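Grovik Bench Notes – Section 5: Setting up the wrist view and gripper in the simulator

Posted by Retno Liem in March

We use cookies to remember your login and your font size. Accept / Manage settings

Okay, you've got the arm loading and it isn't folding itself through the floor any more, so now we do the gripper. I've set this up on two machines, mine and Bayu Gunawan's, and the order below is the one that gave me the least grief. Have the Fovum console open in a second window before you start.

1. Load the kitchen room file and let it finish. The progress bar sits at the end for a while, so go get a coffee.

2. Open the gripper page and press Home. Both fingers should travel out to their stops. If only one moves, you've got the mimic joint switched off (I did this for an entire Wednesday). Turn it back on and press Home again.

3. Set the wrist view's parent to the palm link. Don't pick the flange! It looks fine until you rotate the wrist, and then the view swings away from the fingers.

4. Type 344 into the seed box and hit Reset. Everybody on the Nundach project uses the same seed for set-up, which makes it a lot easier to compare screens when something looks off.

Note: Reset doesn't save your gripper page. Press Store first or you'll be typing it all in again, muttering.

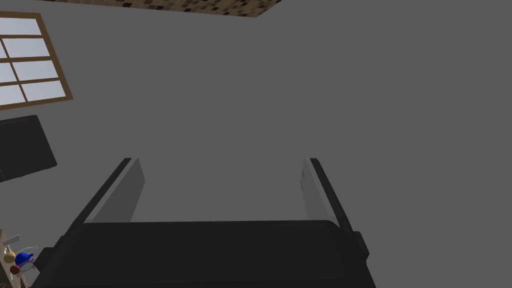
Finger opening is the next thing to check, and I like doing it from the wrist view with the gripper empty. Pull the arm back to a pose where there's plain surface behind the fingers, so you can see the tips properly. With the fingers wide open and that flat gray filling the gap, the pale inner faces are easy to pick out from the dark outer rims, and you can compare the left tip with the right one without a pile of kitchen stuff getting in the way. Keep the palm centered along the bottom of the view while you do it. If it drifts sideways when you roll the wrist, go back to step 3.

5. Close the gripper slowly with the slider and watch the tips come together. They should meet in the middle of the palm. If they meet to one side, change the offset on the finger that got there early, 2 clicks at a time, then open up and try again.

6. Roll the wrist each way and repeat the close. Same result? Great, press Store.

Caution: never copy your simulator offsets straight onto the real arm. Zaid Zoubi keeps the hardware values in the Nasution folder, and they're different numbers for a different set of fingers. Load those with the arm in hold – and keep your hands out of the gripper while it homes.

If the fingers shiver when they touch, your contact stiffness is too high. Bring it down a notch and close again. Still shivering after that, send me your settings file and the console log, please, both of them.

Section 6 covers the grasp test.

Last updated in March by Retno Liem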